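Bench notebook, simulated dining cell (Franka on the pedestal), 2/16/22
Kept by Nisreen Karaki, with bits from Rami where he leaned over and corrected me
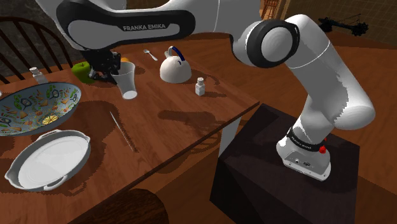

Picking up from where I left the glass problem. I had promised Sawsan I would stop fiddling with the grasp planner until the cell itself was set up properly, and I have kept to that (mostly!), so today was all housekeeping on the model: pedestal, base frame, collision shapes, and the long-overdue tidy of the Qaisi scene file, which had grown two tables at some point, one exactly inside the other.

Pedestal first. The arm base now takes its pose from the top face of the pedestal, where before it had its own number typed in by hand. Somebody had nudged the pedestal up in an earlier version and left the base alone, so the arm was sunk 11 mm into the block and every height over the table was wrong by that much. Shadi spent the best part of an afternoon blaming the gripper for it, poor man, and I owe him a coffee because I agreed with him at the time.

The glass is the awkward one, as ever. It tapers, wide at the rim and small at the foot, and the old collision shape was a plain cylinder as wide as the rim all the way down. The fingers were touching a wall that wasn't there. I have swapped it for a stack of short slices and the contacts look far more sensible in the viewer. Rami would like a proper mesh split and he is probably right, but the slices load quickly and I can read them in the file without getting a headache.

Kettle: handle and body are now separate shapes, so the space under the blue handle is open again. Spoon and the thin skewer-like thing are left as they were. They do jitter if you leave the physics running long enough, and I'd like Tatu to look at that before I start guessing at friction values.

Ran the hover check after all this, which is just the arm coming over the table and stopping with the fingers by the glass. Ran it 70 times from the saved home pose, no collision warnings. Not a grasp test, please don't quote it as one.

Still to do:
Decorated bowl and the white baking dish under it, check they aren't overlapping at load
Chairs can go to static, they have no business being in the solver
Write the base pose change into the Clostel notes so it doesn't get undone
Ask Sawsan if step limit 405 was chosen for a reason or just inherited

Saved as a new branch, old scene file left alone.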